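Can a machine tidy my kitchen yet?
Friday, September 15, 2023

My mother asks me this every autumn, when she comes to stay and sees my kitchen. She is 81 and she was promised a robot maid by the magazines of her youth. I have worked near automation for most of my life, first in a packing hall and now as a writer of manuals, so she thinks that I must know the date when it will arrive. I don't know it. But I have been reading and asking a lot this summer, and I want to put down where I think we are.

Let me begin with the shop floor, where the answer is easier. At Plovlow, where I worked until the spring, there was a cell that put jars into cartons. It was very good at this. The jars came always from the same side, with the same distance between them, and the carton was waiting open. When a jar arrived with a label half loose, the cell stopped and a lamp went on, and one of us walked over. In a bad week we walked over 200 times. In a good week the lamp stayed dark and we forgot that the cell was there.

My old colleague Katalin Fekete still works with that line. She told me that people who visit always admire the arm, but the real work went into the belt before the arm. She spent a whole October adjusting the guides on that belt. I think about this often when I see a film of a robot in a home. Who has adjusted the kitchen?

A home has no guides. The cup is sometimes on the shelf and sometimes behind the bread. The drawer was pushed closed by a child and it sits a little crooked. For a person these are such small things that we don't have a word for them. You pull the drawer, it does not move, you pull a little to the left, and it moves. You did not think at all. 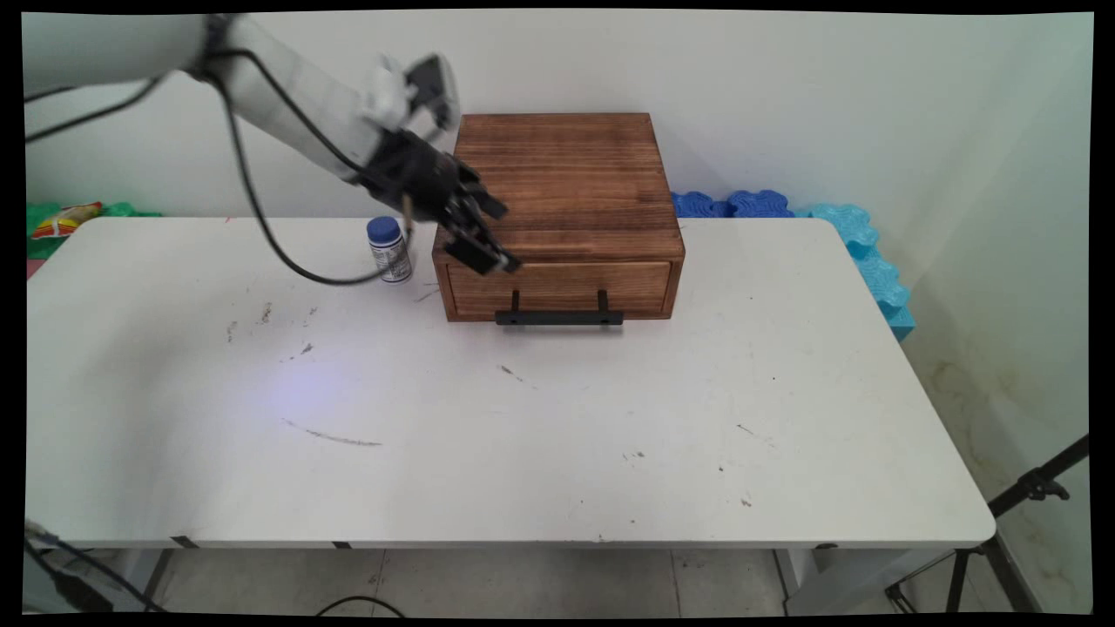 I chose the drawer as my test chore because it looks so simple. You must bring your fingers to the handle, close them with enough force but not too much, and then pull straight. If you pull at an angle, the drawer can jam, or the whole box comes with you across the table. A person holds the box with the other hand without deciding to do so. A machine with one arm has to be careful in a different way, or the furniture has to be heavy.

After this comes the part which I find more difficult, and that is what to do with the open drawer. Put something in, yes. But on top of what? If there is already a ladle lying across, the drawer will not close again. My mother would move the ladle. She would also tell me that it does not belong there.

Ilse Van Dijk, who trained me in my first job, has a less patient opinion than I have. She wrote to me: "Show me the same chore 1000 times in 3 different houses, and then I will read your article." I think she is a bit hard, but I understand her. One success is pleasant to watch, and it says little about Tuesday morning. When I read about a new machine now, I look first for how many times they tried, and if someone moved the things between the tries. Very often I can't find it.

So, what can I tell my mother? The floor can be vacuumed by a machine, if you first pick up the socks. The dishes can be washed by a machine, and we have had this one for so long that we don't call it a robot. Between these two there is all the carrying, opening, folding and putting away, and for this I would not yet buy anything, even if I had the money.

I do believe it will come, and I believe it will come first to places like a hotel pantry, where every drawer is the same. My kitchen has five drawers and each of them sticks in its own manner. The one under the stove you must lift a bit while pulling. I have asked my husband to repair it before my mother arrives next week.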